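Subject: Re: hand-held gripper kits, anyone bought one lately?
List: small-lab-robotics

Hi all, finally sitting down to answer this one properly. We've had the Gullard kit on the bench since June, so I have opinions (sorry in advance for the length!).
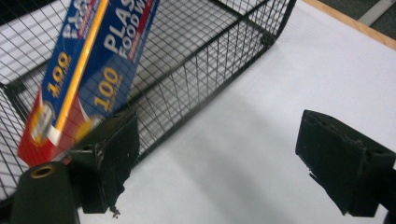 The question I'm replying to

> We're a small group and want to start collecting our own
> pick-and-place demos without tying up the arm all day. I've been
> looking at the Gullard hand-held kit, and also the one from
> Warkden, which costs more but comes with the software. Has anybody
> on the list used either one for real household stuff, boxes and
> bags and baskets and so on, and not just foam cubes? What breaks
> first? Is the support any good? And is one unit enough to get
> going or do you really want two?
>
> Any thoughts welcome, we have to put the order in soon.

What we bought

Two Gullard units, at $840 each, with the plain finger pads. That price gets you the handle, the trigger, the two fingers, the camera mount and a calibration card. It does not get you the camera, and the web page is a bit shy about that, so read the parts list twice before you send it to whoever signs things. We had a camera that fit already, which made the choice a lot easier.

I did get to try the Warkden one for an afternoon at another lab. It's a nicer object, no question. The trigger is smoother and the grip suits smaller hands much better. But you have to go through their uploader to get your recordings out, and I got grumpy with it inside of an hour. If you like having everything in one place and don't mind somebody else deciding your folder names, you might love it.

How it does with household stuff

Mostly well! Our list is all kitchen and closet things, and the job I've been on this week is packaged goods and a wire mesh basket on a white table. My test item of choice is a box of plastic food wrap, the long skinny kind. I picked it because long boxes are mean. Grab one away from the middle and it wants to swing, and then you've got it hanging at some silly angle and have to decide whether to put it down and start again or just go for it. With the Gullard you can feel that happening through the trigger, and I find I correct for it without thinking. I can't say that for the arm's own controller, where by the time I notice, the box is already on the floor.

The mesh basket is the other good test. Fingers this blocky don't love thin wire. Getting over the rim is fine, but if you come in low and sideways a corner of the pad will catch in the grid, and then you're dragging the basket around the table. Slow down near the rim and come in from above and you'll be OK. Bags are hit and miss, with anything slippery being a miss. Mugs are easy.

One more thing about long boxes: watch how much of your view they eat up. A box held up close to the camera hides a good chunk of whatever is behind it, and that matters if you're planning to train on the footage. We now try to grab with the long side pointing away when the task lets us.

What breaks first

The pads. Easy answer. The fingers themselves have been solid for us and so have the mounts, but the covering on the pads goes ragged along the lower edges, first a little fraying and then proper flaps and crumbs. It still grips like that, for what it's worth, and I've gotten lazy and kept going on pads that look pretty chewed up. If you care about your footage looking the same from one week to the next, change them sooner than I do.

We logged 127 recordings on one pair before I ordered new ones. Your number will depend on what you pick up, and wire baskets are surely hard on them. Gullard sells replacement pads in pairs and I'd put a couple of pairs in the first order, as the shipping costs nearly as much as the pads do. You can also buy a soft sheet and cut your own. I tried, and my cutting was so bad that the two sides didn't match, so I went back to buying them.

The second thing that gave us trouble was the trigger return spring on one unit, which got sticky. A new one came in the mail free of charge and took me ten minutes with a small screwdriver and some bad language.

Support

Gullard is slow but kind. I wrote on a Tuesday and had a useful answer the next Monday, from a person who had clearly read my message. The manual is thin. The calibration section skips a step (you need to close the fingers all the way before you start the recording, not after), and I lost a whole morning to that, so there you go, a free morning from me to you.

For turning the recordings into something we can train on, we use Karam, which reads the Gullard files as they are. Setup was a pain and it's been quiet ever since. Somebody here recommended Tosside a while back for the same job. I never got it to install, but that may well be my old laptop and I'd be glad to hear from people who have it running.

One unit or two?

If it's one person collecting, one is plenty. We got two so that two of us could record at the same time, and in practice the second has spent a lot of its life as a source of spare parts. I don't regret it, but if money is tight I'd put it into pads and a decent camera first and see how you go.

So my vote is Gullard if you already own a camera and are happy poking at files, and Warkden if you want to open the box and have it all just go. Do ask Warkden for a loaner before you pay, though. The lab I visited got theirs that way.

Happy to send over our parts list, or the shape I cut the pads to if you'd like to laugh at it. Write me off list for those, the attachments always bounce here.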